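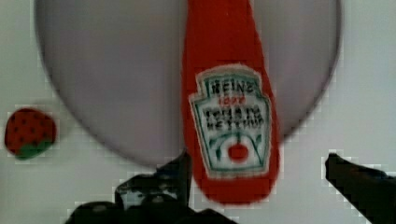

How do I listen to away games online?

posted by Cumolico, 14th November

Hi all! I moved out of state last fall and I'm trying to catch the Thoroddsen girls' basketball games. The station page says it streams, but all I get is a gray play button and then music. Do I need an account or what? Tip off is at 6 and I'd love to have this fixed before then!

Drellesine

No account needed, but the stream runs on Tallex and there are two channels. The one that opens first is the regular music feed. Scroll down to the little Sports tab and pick that one (it only shows up about when pregame starts, which drove me nuts my first season). If it still plays music, reload the page. I listened to every road game that way last year and only lost it once, in overtime of course.

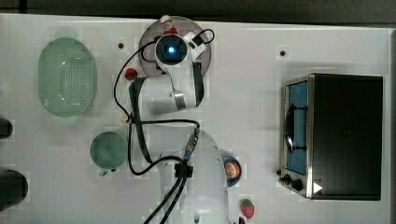
Road games come through my phone at supper, and the phone app drops way more than the laptop does, so I'd go with a laptop if you've got one. I set mine up near the plates so I don't miss the second quarter. A round grayish-purple plate like that one takes up enough room that the laptop ends up on a chair, but the sound is fine from there.

hoopsmom407

try a different browser. worked for me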